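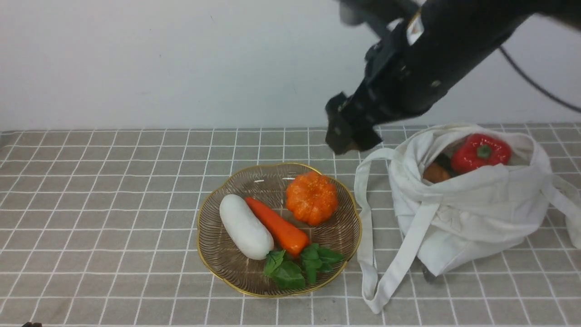 # Skutside Trailer Index

Skutside is a table of movie and TV trailers, with one row per published cut. It covers teasers, full trailers, extended versions and TV spots for 67 titles, 892 rows in all. Josué Guerra keeps the list and merges corrections. Every row gets a short plain-text note on what the cut shows, written the way you would write down a tote bag and a round woven basket against an off-white wall: name the things, skip the mood. Notes over 31 words get trimmed.

## Files

- `cuts.csv`: title, cut type, running time in seconds, language, note
- `titles.csv`: title, studio, format (movie or series)
- `changes.txt`: corrections by version

## Cut types

`teaser`, `trailer`, `extended`, `spot`. An extended cut has its own row even when most of it repeats an earlier trailer. Use `parent_id` to find the original.

## Known gaps

Spots aired only on local stations are mostly missing. Running times for the Lumitell titles were taken from the studio's press pages and have not been checked against the video. Two Cabrera series share a title, so join on `title_id`.

No video or audio is included. The next full update is planned for January.

Last edited 2026-09-04

Filed under: Movies & TV, Data, Trailers

Related

- Mamitier Poster Index
- Lumitell Release Dates by Region
- Cabrera Episode Guide, Plain Text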